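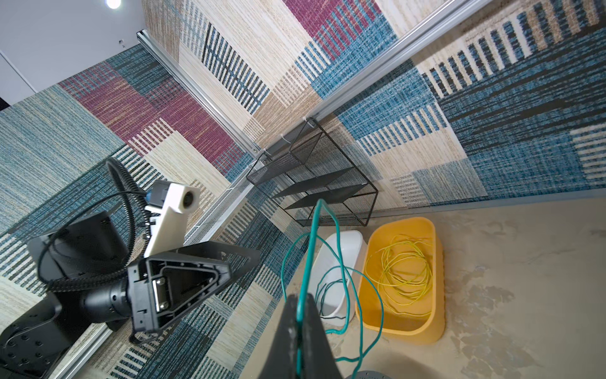
Eight Hundred by March

The contract said 800 good examples by March, and it said "good" without saying what that meant. I asked. The woman from Grorkix told me I would know one when I saw it. I had been a pastry cook for most of my working life, and I had heard that sentence before from people who sent back perfectly good pie.

My job was cables. I stood at the bench with a handle in each fist, and across the enclosure two arms did whatever my hands did, a little late. Pick up the teal cable. Put it in the white bin. Take it out again, because an example had to start from somewhere, and the somewhere had to be different each time.

"Different how?" I said.

"Naturally different," she said.

So I tried to be natural. I dropped the cable the way a tired person would drop it, then the way a cheerful person would. Behind the arms hung the two woven panels, blue and cream with a patch of maroon on the left one, and I got to know them better than any rug I have owned. They were supposed to make the learning harder. The theory at Grorkix was that a system raised against a blank wall would fall apart the first time it met somebody's curtains.

Maybe so. I have seen plenty of cooks fall apart in a new kitchen, and none of them had been raised against a blank wall.

The learner was called Lamon. It lived in Aigner, two hours up the road, where the rent was higher and the people who wrote about it worked. We in Drernden only fed it. Every night my good examples went up, and every week a note came down telling us how Lamon was doing. Lamon was always doing well. Lamon was showing early signs. I kept the notes in my coat and read them on the bus, and I never found the line that said Lamon had put a cable in a bin.

By the second week of January I had 108.

That was after the sorting. I'd made a lot more, but a reviewer in Aigner threw out any where I hesitated. I wrote back that hesitating was the whole job. You come down over a cable and it isn't lying how you thought, so you wait, you turn your wrist, you try from the other side. If you cut that part you've got a movie of a person who never had any trouble. The reviewer wrote back one word, which was "Noted."

On Wednesday, January 13, 2021, Lamon got its turn. They sent it down the line to run our arms for the afternoon, and I was told to stand clear with my hands in my pockets.

It's an odd thing to watch your own bad habits. The left arm rose too high before it moved across, which I do, on account of an old shoulder. It came down at the cable fast and sure. The cable was not where the gripper closed. The arm lifted nothing, carried it across, and opened over the white bin with great care. Then it went back to the start and waited, like a waiter who has brought you an empty plate and wants to know if everything is all right.

It did this 5 times. On the phone, Aigner said the motion was beautiful.

"It missed," I said.

"The motion, though."

I asked whether they still had the ones with the hesitating in them. There was some talk away from the phone. They had them. They kept everything, they just didn't use it. I said they might try using it, and somebody said that would muddy the data, and somebody else said it couldn't get much worse, and then they remembered I was listening.

The next note came on the usual day. Lamon was learning to recover from error, it said, thanks to a new approach developed in Aigner. I read it twice on the bus. I would like to report that the thing had gotten better, and they did send a clip, where it misses, stops, and tips its wrist a little to the side the way I do. Then the clip ends. I asked for the rest of it and was told the rest was being reviewed.

I went in the next morning and threw the cable down badly. It landed half over the edge of the bin with the end curled under, a rotten place to start from. I took hold of the handles, came down over it, and waited a while before I moved.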